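Equipment Plan and Budget for the Second Work Cell
Student project report, course in automation planning
14th August

1. Background

Our group was asked to prepare a purchase plan for a second robot cell, to be used in a small repair workshop in Bragança. The first cell exists already and we had permission to work with it. It has two arms on one aluminum rail, wrist cameras and a marble-patterned tabletop, and the practice task is handling of small hand files in a white plastic container. The department wants to know what a second cell should contain, what can be bought later, and what should not be bought at all.

We did not design anything new. Our work was to look at the existing cell, write down what it needs every time it is used, and ask two suppliers, Jimska and Clakitora, for prices.
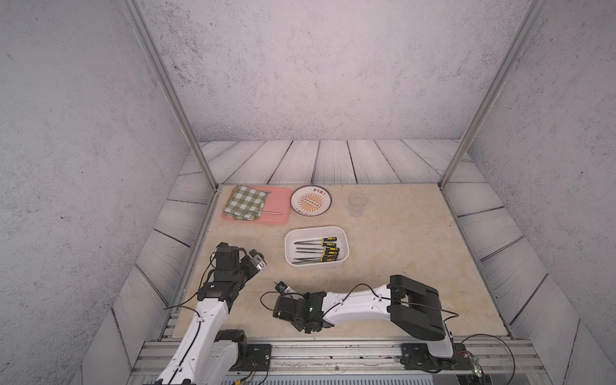 2. Requirements

The requirements came from the task and from the persons who use the cell. Both arms must reach the middle of the table. The gripper must hold a thin handle without turning it. The tools must be changeable in a short time, so that the same cell can be used for other exercises.

We discussed for long time if one arm is enough. One arm would make the plan much cheaper, but then every tool must be put down before the grip can be changed, and the course wants exercises in which one gripper works together with the other. We decided to keep two arms in the plan and to save money in other places - mainly in the table and the walls.

3. Grippers and cameras

The gripper is the part where we changed our opinion the most. At first we wanted the wide model from Clakitora, as it has more force. But the files lie close to each other in the container, and wide fingers cover the handles of the neighbors when one file is lifted.

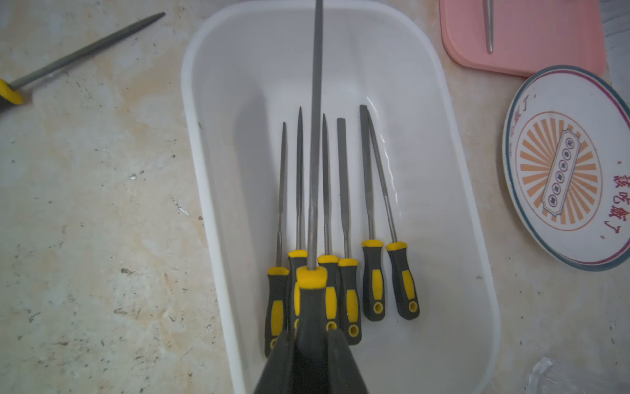 For this reason we put narrow fingers in the list, one pair for each arm and one spare pair. The price of a pair at Jimska is 300 euros and the delivery time is 17 days. Clakitora is slower and did not give us a fixed date. A wrist camera is planned for each arm. We also asked for one fixed camera, which can be taken from the old Tonderero project if the department agrees.

4. Consumables and small items

This part was almost forgotten in our first version. The files, the container, the tray and the cloth are cheap, but they have to be replaced, and a budget without them is not complete. We reserve 600 euros for the first year. In this sum are also cables, because the cables on the arms bend often and we expect to change them before October of next year.

The tabletop can be simple. A pattern on the surface is no problem for our exercises, so we removed the plain white top from the list.
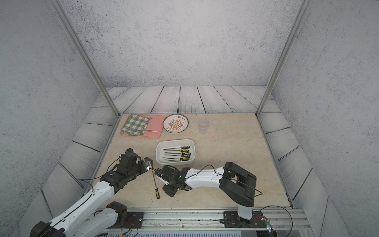 Figure 3. Both arms over the table, with a yellow-and-black tool lying between the grippers.

5. Order of purchase

We recommend to buy in 2 steps. In the first step: the rail, the arms, the power supply and the narrow fingers. In the second step: the wrist cameras, the enclosure and the consumables. Between the steps the arms can be mounted and tested without the walls, and the offer from Jimska stays valid during this period.

The open point is the computer. The present one is shared with another course, and we could not find out if it may be used for two cells. If not, a new one must be added to the first step, and the offers have to be asked again.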